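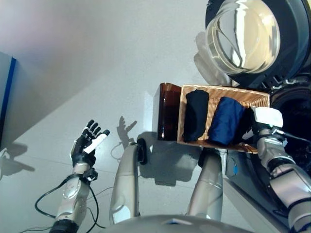 Left hand up, palm forward.

November, Tuesday, after lunch. Link audit for the Oltdale site, continued.

Pulled the full backlink export again and it's 2069 rows this time, up from the last one, mostly junk directories with the same footer text. I filtered out everything with no traffic and got down to 439, which I can read through by hand (with coffee!). Rozália thinks we should disavow the whole Limgate network in one go. I'd sooner wait and watch rankings for another week, but I've put her list in the shared folder so it doesn't get lost.
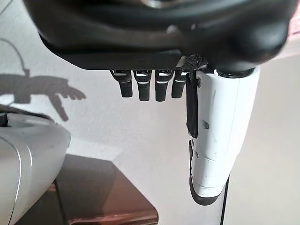
Anchor text is the bigger mess. 230 of the links I kept use the exact same phrase, "best garden sheds Oltdale", and that looks bought even if it wasn't. Facundo is writing to the five site owners we know and asking for the plain brand name. I also tried renaming our own image files and redoing the alt text, and I'm keeping it dull: "four short black robotic fingers, side by side" is the sort of thing I mean, plain words, no keywords stuffed on the end. Esi has the old alt text saved if we want to roll back.

Still to do: redirects from the Zeltico pages, and ask Telma which login the search console is under now.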